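The Liner Problem
Gridville wants us to sort our scraps. The wastebasket has other ideas.
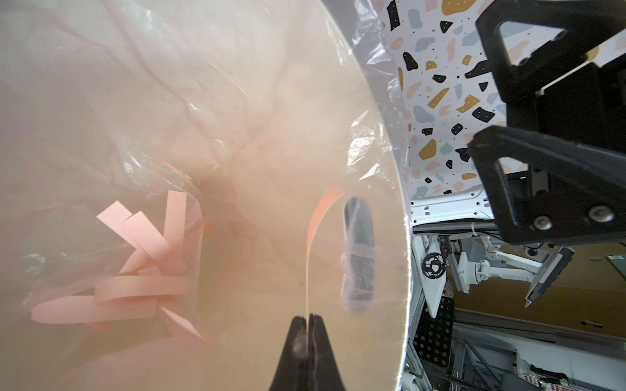

Paper strips are the worst thing you can put in a lined wastebasket, and every home office makes them. Trim a stack of cards, cut up an old letter, wrap one birthday present, and you have a heap of curly little ribbons that weigh nothing and go everywhere.

The standard answer is a bag. The household goods aisle at Vultach, out past the Gridville bus depot, now stocks liners in peach, mint and something called "fog," and the Rullix brand will sell you a scented one. I bought a roll of 15 and used them for most of November. My study smelled like a dentist's waiting room, and the strips still stuck to the plastic.

They stick because thin film and dry paper cling to each other, and a liner that's too big for its basket has dozens of creases for a strip to slide into. You tip the bag out over the recycling and half the paper stays put. So you reach in and pick them out one at a time, or you give up and throw the whole thing in the trash, bag included. I suspect most of us give up. I did on the second Thursday.

Nakpan, a maker of round baskets, suggests folding the liner down over the rim and pressing the air out. Fine, but the plastic bunches up again by evening. A rubber band holds it better and looks terrible. The clip-on ring sold for the same job costs more than my basket did and popped off whenever I bumped it with my knee.

What has worked, so far, is a paper grocery sack with the top rolled down twice. It's ugly. It slumps. But the scraps fall out when I turn it over, and when the sack gets soft I put it in the recycling too. I keep one plastic liner going in the bathroom, where things are damp, and I've had the same roll there for 6 weeks.

The pastel liners are still on the shelf at Vultach, next to the clip-on rings. I'm told they sell well.

Gridville Home Pages | Contact the editors | Copyright, all rights reserved | Back to top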